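From the back fence

Well, the hall chairs are finally sorted, and I can stop going on about them at every opportunity. For those who missed the last newsletter, we had our big spring clean-out ahead of the November plant swap, and I put my hand up to run it (I know, I know).

We started at eight on the Friday and I honestly thought we'd be finished by morning tea. No such luck! The storeroom at Hirnard Street hadn't been gone through properly in years. Every cupboard had another cupboard's worth of stuff behind it — seed trays, old raffle books, a box of odd gumboots and enough twine to tie up the whole suburb. Ivars Kalniņš brought his ute and did 2 trips to the tip before lunch, then came back with sausage rolls, which made him the most popular bloke there. 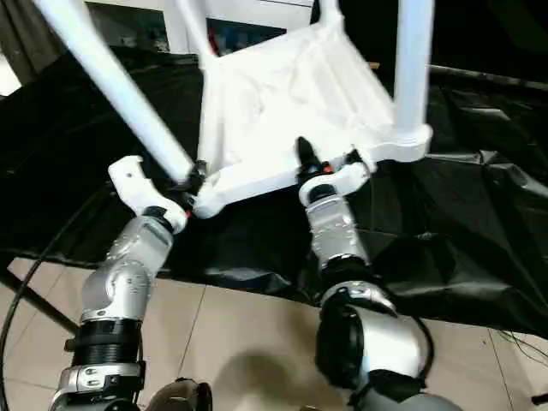
White plastic chair, legs up.

If you're cleaning outdoor plastic at home, my tip is bicarb on a damp cloth, a good scrub underneath where the spiders like to live, and a rinse with the hose. Leave it in the shade to dry. I used to go at mine with the stiff yard brush and all I did was scratch them, and then the scratches filled up with dirt and they looked worse than before.

Now, the watering. Last summer we lost most of the beans along the western fence and I'm still cranky about it. The plan this year is a simple drip line off the tank, with 40 metres of hose going down the long beds and a branch across to the herbs. The fittings came from Jimell, who charged us $111 for the lot, and we're keeping the receipt in the tin with the tea money. If anyone has a spare tap timer sitting in the shed, please bring it along. The old one drips, and it's been turning itself on at four in the morning (sorry to the neighbours!).

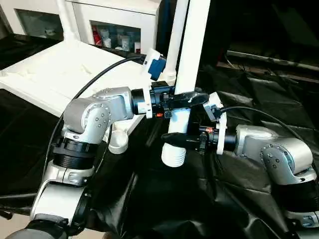
White PVC pipe, standing up straight.

Mulch is the other thing. We've got 950 litres of sugar cane mulch coming from Floltar, and it'll be dumped by the side gate, so don't park there. Bring a barrow if you've got one. Give the beds a deep soak first and keep the mulch back from the stems, especially the tomatoes, or you'll end up with collar rot and I'll end up with grumpy phone calls.

A few of you asked what I use on aphids. It's a teaspoon of plain liquid soap in a litre of water, sprayed on in the evening, under the leaves as well as on top. Try it on one leaf first and wait a day. And please label your spray bottles — I picked up a mystery one at home last autumn and I still don't know what I put on my poor roses.
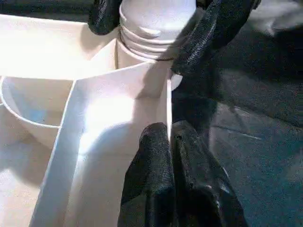

Plant swap: what to bring

Anything healthy in a pot, with its name on it. Cuttings are fine wrapped in wet newspaper. The Grīnberga rhubarb will be back, and it went in ten minutes last time, so get in early. No agapanthus, please. We still have plenty from last year.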